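4. Setting up your alumni profile in Vemari

Your law school account comes with a blank profile, a gray silhouette and the class year we think is yours. Fix them in this order.

1. Sign in with your student ID. If it has been a while, the registrar still has it. The registrar has everything.

2. Enter your bar admissions, one state per line. Pending counts as pending, however good you feel about the essays.

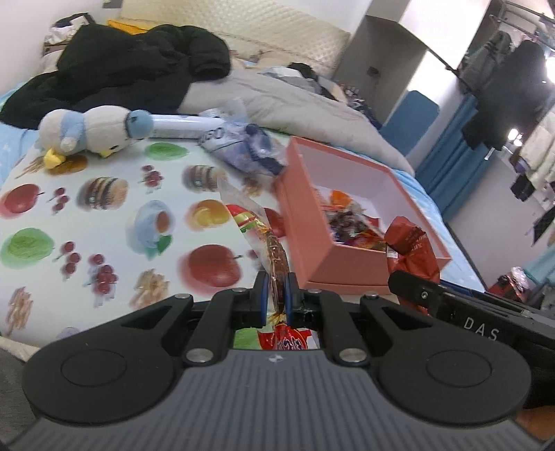
3. Write your career summary. The limit is 900 characters - Wendell Holloway (tax, naturally) filed 561 and was thanked in writing.

CAUTION: Client names do not belong in the summary. Neither do verdicts under seal.

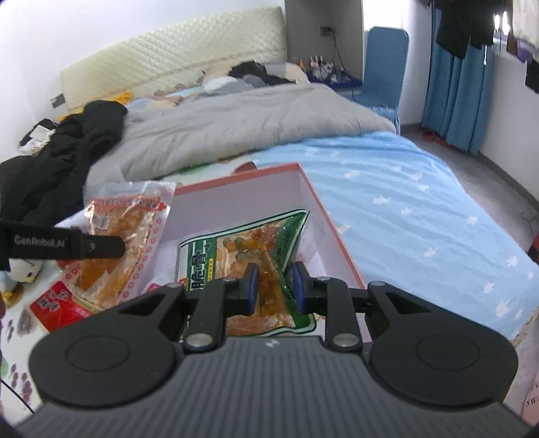

4. Choose your mentoring settings. Students can book you for up to 3 sessions a term, and the default is all of them. Mentors who meet students over lunch should tick "Informal." A sealed green food package in an open box is lunch enough for our purposes, and no receipt is required.

5. Press Save, then press it again when asked if you meant it.

NOTE: New profiles go live in January.
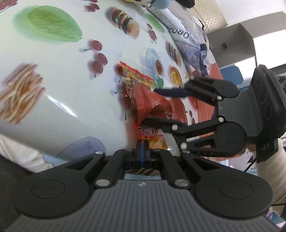 Until then, only you and Jeferson Fontes in Alumni Records can see yours, and he has read worse.

245 shares | 3 comments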